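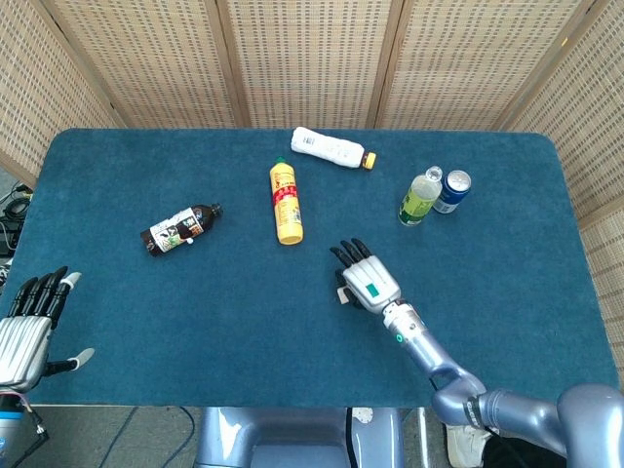
Bottle task, head view. Right hand out over the cloth, left hand at the table edge.

Jornadar – tabletop bottles, teleop set

README, last edit Mar 29, 2023

Teleoperated demos of a two-armed robot handling drink bottles and cans on a table. One operator drives both arms and both hands. No scripted motion anywhere in this set. If you want the kinesthetic stuff (arm moved by hand, gravity comp on) that's in the Drolton folder, different format, don't mix them.

What's in it

348 episodes, 2 operators
head view video, joint positions for both arms, finger positions, operator commands
one text instruction per episode
episodes with a failed grasp are kept, see the success flag

Task

Stand up whatever is lying down. Leave the upright ones alone. Operator picks the order. Right hand does most of the work, left is used for the far left side of the table or to steady something. Episode ends when both hands are back off the cloth or the operator calls it.

Start layouts are shuffled by hand between episodes. Mix of lying and standing, colors and caps vary, some pairs get set almost touching on purpose so the hand has to go in without knocking the neighbor. Those are the hard ones.

Setup notes

Table has a cloth cover, woven screen behind and down the sides. Same for all sessions. So don't expect a policy trained on this alone to like your kitchen.
Cloth can drag a bit under the fingers. Operators learned to come in a little higher after the first session – you'll see the approach change.
Hand camera streams were recorded but not synced, left out.

Format

One folder per episode. video.mp4, state.csv, command.csv, meta.json. Timestamps are in ms from episode start. state and command are NOT the same length, resample before you train. Script for that is in tools/, called lecomte_align (old name, never got changed).

Known problems

8 episodes have the finger columns in reversed order. Listed in bad_fingers.txt. Will fix at some point.
Command log stops early in a few, the video keeps going. Trim to the shorter one.
Instruction text was typed by operators, so spelling is whatever. "botle" shows up alot.
Success flag is operator judgment. Bottle standing at the end = success, even if it wobbled or took two tries.

Splits

train.txt and val.txt, split by session. Don't reshuffle if you want to compare with the Stoltska baseline numbers, they use the same files.

Todo

get to 1000 episodes by June
second table cover
redo the left hand calibration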